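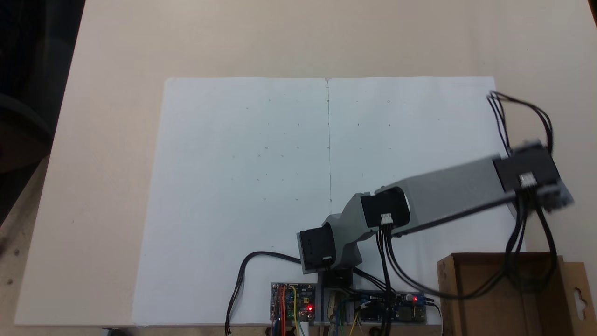 By Dilard County News Staff
July 5, 2021

KILTENHAM – The Engebretsen Drawing Room will put its large pencil sheets on public view for the first time when its summer show opens later this month.

The show, titled "Small Marks," has 83 sheets made at the Sellby Street building since March. All of them are pencil on white paper, and most use only a handful of simple marks repeated across the page.

One of the sheets has a thin line down the middle and loose rows of dots, dashes, circles and crosses on either side of it. The marks are small and faint, and visitors will be able to stand close to the work. The sheets will be laid flat on tables without glass.

Organizers said they decided against framing to keep the cost down and to leave the paper as it was when the drawing stopped. Some of the sheets curl a little or have uneven edges, and those will not be trimmed.

The drawing room was awarded $1,951 by the Dilard Arts Fund this spring. The money went to paper, pencils and two new tables, and a small amount was held back for printing a guide to the show. The guide will be free at the door while copies last.

A second room will be set aside for visitors who want to try a sheet of their own. Paper and pencils will be provided. Children under 10 need to have an adult with them, and bags and coats must be left on the hooks in the hallway. Pens, markers and drinks are not allowed in either room.

Sheets started in the second room can be taken home or left behind to be shown on the back wall until closing day. Anyone leaving a sheet is asked to write a name and phone number lightly on the back.

The show will stay up for 19 days. Admission is free, and no reservation is needed except for groups. Parking is available behind the building, with the entrance on the side away from the street. Hours will be posted on the front door and at the Kiltenham public library.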